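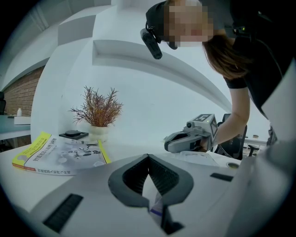 Subbarao Pai thinks I'm being a grump. His comment on the last post was that desk tidying is basicaly solved, give it until August, and that I keep moving the goalposts every time a machine gets something right.

Fair, maybe. So let me put the goalposts down somewhere and leave them.

My goalposts: a desk on a Friday at 5 pm. Book goes back on the shelf. Rubbish goes in the bin. The plant stays alive, or stays whatever it was before. Charger stays plugged in. That's it. I'm not asking for folded fitted sheets.

Book first. Books are ok now, I'll give him that. Flat paperback on a flat table used to be a nightmare – thin edge, nothing to get under – and the newer policies slide it to the table edge and pinch. Slow. But it works more often than not in the demos I've seen, and the Kettani one even turned it spine out. Liked that.

Plastic bags though. A crumpled clear bag is the thing I'd put in front of every single one of these startups. You can half see through it, it has no shape, it changes when you touch it, and it sticks to the fingers when you want to let go. Any kid picks one up without looking. Skevari put out a long video in spring, kitchen counter, and I scrubbed through the whole thing looking for a bag. No bag. Cans, a sponge, cans again. Come on.

And dried stems! Brush one and it snaps. You want an arm to reach past that to get to the thing behind? Good luck. Most of them plan a path around the pot and forget theres a whole spray of twigs sticking out.

What I do believe in is the approach where people do the chore themselves with the gripper in their hand, camera on, over and over, and the model learns off that. No arm needed to collect it. You get real human judgment about where to grab, and you get it in normal rooms. Ehab Gaber wrote to me after trying it for a day at Dillcombe. He got through 383 clips and said his thumb hurt for the weekend. Also said the hard bit was remembering to move like a thing with two fingers. You keep wanting to use your pinky.

Their whole tabletop set is 3691 clips now, he says. Sounds like loads. Then split it by object, by table, by lighting, and you've got very little of anything. 50 with bags in them, last he heard. Fifty!

Shop floor is a diffrent story and I should do a proper post on it. Fimon has a cell doing bin to tray, same part all day, and it runs. Boring and it runs. Same part, same bin, same lights. A house has none of that, and neither does an office desk, where every owner has their own idea of what counts as mess.

So, for Subbarao: 31 desks, all different, none seen before. Bag in the bin, book on the shelf, stems in one piece. One operator allowed in the room, hands in pockets. If anybody does that by August I will write the apology post and pin it.

Until then I clear my own desk. Takes me two minutes, when I bother.

Next time the Fimon cell, and the dishwasher rack thing a couple of you asked for.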